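Up before seven, which never happens in December, and already sticky by the time the kettle boiled. I had promised myself the odds and ends would get sorted before the end of the month and I'd run out of excuses, so on with the old shorts and into it.

It's been 20 years of never quite finishing this job. Every cupboard has a back row, and the back row is where everything goes that I can't use and can't part with (Mum was the same, she had a drawer we weren't allowed to open in case it wouldn't shut again). Solène Leclerc rang while I was on my second coffee and told me to be ruthless. Easy for her! She moved house with 8 boxes and a fern.

Anyway, glasses and bath things, that was the morning. I went through what I've got of the coloured tumblers and I do love the green ones, I always have, there's something about cordial in a green glass on a hot day. The plain ones I could take or leave. And then the ducks. Why does a grown woman own rubber ducks? The kids haven't lived at home for ages and they were never mad on baths to begin with. I kept picking one up and putting it down again like it was going to tell me what to do.

Metal bins are good for this sort of thing, I've decided. You can see what you've got against the grey, and it doesn't matter a bit if the bottom is scratched to blazes. A green glass on its side, a clear one, a funny little duck gone a bit grey and mottled with an orange patch on its head, and a yellowy-orange block with ridges all over it. Not a lot to show for a whole category of life, is it, but I felt quite fond of the lot of them.
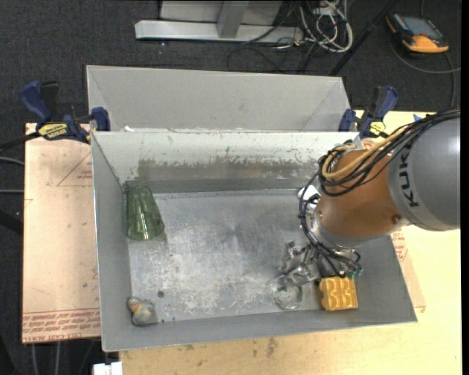
After lunch

Cheese and pickle sandwich, eaten standing up. Iraís Ochoa popped in to return my casserole dish and stayed an hour and a half, which was lovely but did nothing for the sorting. She's just back from Podport and brown as a nut. She reckons the bakery there has changed hands and the vanilla slices aren't what they were, so that's one less reason to go. She also had strong views on the tumblers. Keep the green, give away the clear, she said, and then when I told her Solène had said the exact opposite she laughed so hard she had to sit down.

Had a go at the linen cupboard once she'd left. Found the good tablecloth, the one with the burgundy border, that I'd accused my sister of borrowing. I'll have to ring her and own up. Not tonight though.

Put some Bach on for the boring part (old towels) and got through it in one side of the record. Three bags by the front door now, tied up so I can't go digging in them. I'll drop them off when I go in to pay the water bill, $183 this time, and I've barely had the sprinkler on.

Tea was eggs. Back's a bit sore, and there's a blister coming on my thumb from the twine. Still haven't made my mind up about the duck. Bath drawer tomorrow, then the shelf over the washing machine if it isn't too hot, and must remember to get bin liners.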